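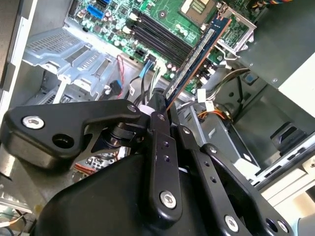

Memory module over the slots, wrist view, Varkthorpe bench.

November, after lunch

Spent a long and rather happy morning on the approach angle for the memory modules, and I want to get it down while it's fresh. Clementina Calado's suggestion was to stop teaching one fixed pose and let the policy correct itself from the wrist view over the last 23 mm, starting from a slightly different spot each time. I was doubtful (sorry, Clementina!) as it makes collecting the demonstrations a good deal slower, but we did 100 of them with the starting pose jittered and I'm very glad we stuck at it. 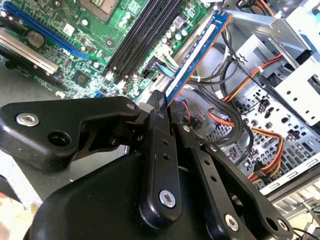 With the old fixed pose the usual failure was one end of the module going in before the other, and then the force limit tripping and the whole run stopping. The jittered set gave us 7 failures on the same test, and most of those were the grip slipping, a different problem and one I'd much sooner have. Run 1909 is the one to look at if you only look at one. It misses the slot, backs off a little and comes in again, and we never showed it how to do that on purpose.

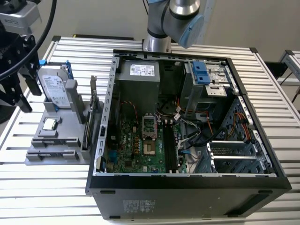 Gallasach want the full swap sequence next, memory and drive and processor all in one go, and I've been trying to work out what order to teach it in. My feeling is processor first, while everyone is still patient. The socket lever is up and the CPU is in its square pocket at the front of the grey printed holder, with the hard disk upright behind it, so both arms have a fair bit of reaching to do and I'd like to log the travel times before we move anything.

To do: re-zero the force sensor, copy the runs over to Markumano, ask Clementina whether she wants the slipped grips labelled separately or left in with the rest.

We use cookies to improve your visit to the Varkthorpe notebook pages. Accept all | Manage settings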